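Section 4. Placing and Leveling the Table

Umwood Wall Table, white finish

Read this section through before you move the table into its final place. Section 3 (attaching the legs) must be complete, and all leg bolts must be tight. Two people are needed for steps 1 through 4.

Before you start

You will need the flat wrench from the parts bag, a spirit level, a soft cloth, a pencil, and the felt strip marked D. Do not use the top as a place to lay tools. The finish resists stains well but will scratch if metal is dragged across it.

Let fresh wall paint cure for 30 days before the table is set against it. Paint that feels dry to the touch can still stick to the felt strip and pull away later.

Setting the table against the wall

1. Clear the floor where the table will stand. Remove rugs and mats.

2. Stick the felt strip to the back edge of the top. Start at one corner and press it down as you go. Trim the end with scissors.

3. Lift the table by the side rails, one person at each end. Do not lift it by the top.

4. Lower the table 8 inches away from the wall, then slide it back gently until the felt touches along the whole length.

5. Look along the back edge from one end. If there is a gap in the middle, the wall is bowed. If there is a gap at one end, the table is not square to the wall. Move that end in by hand. Do not push with your knee or foot.

CAUTION: Keep fingers clear of the back edge when sliding the table. The edge of the top is square and can pinch.

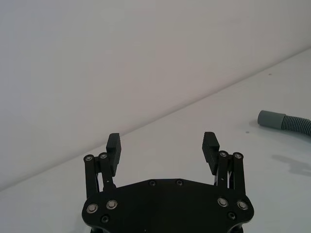

Leveling is done from the feet, and it should be done after the table is in its final position, even if it was level somewhere else in the room. Each foot has a threaded collar. Turning the collar clockwise, as seen from above, raises that corner. With a white top against a white wall, the two surfaces are close enough in color that the line where they meet is the easiest thing to check by eye. It should look clean and straight from one end to the other. Use the spirit level for the final reading, and do not rely on the wall line alone, as few walls are true.

Leveling the top

6. Place the spirit level along the front edge of the top. Raise the lower end by turning the collar on the front foot at that end.

7. Place the level from front to back at the left end, then at the right end. Adjust the back feet to match.

8. Press down on each corner in turn. If the table rocks, lower the foot that is off the floor until it makes contact.

9. Repeat step 6. Small changes at the back will often move the front reading.

10. Tighten the lock nut on each foot with the flat wrench. Hold the collar still while you do this.

NOTE: Do not extend a foot past the red line on the thread. If the floor is too uneven to level the table within this range, order foot extension set 158.

Fixing to the wall (optional)

The two brackets in the parts bag hold the table in place but do not carry its weight. Mark the holes in pencil through the brackets with the table leveled, then pull the table forward to drill. Wall screws are not included. Choose screws that suit your wall.

First cleaning

Wipe the top with a damp cloth and dry it. Marks on the white finish show best when you look across the surface toward a window. Pencil comes off with a drop of dish soap. Do not use scouring powder, steel wool, or any cleaner containing acetone.

Wait until the lock nuts are tight before placing anything heavy on the table. For shelf and cable tray fitting, go to Section 5.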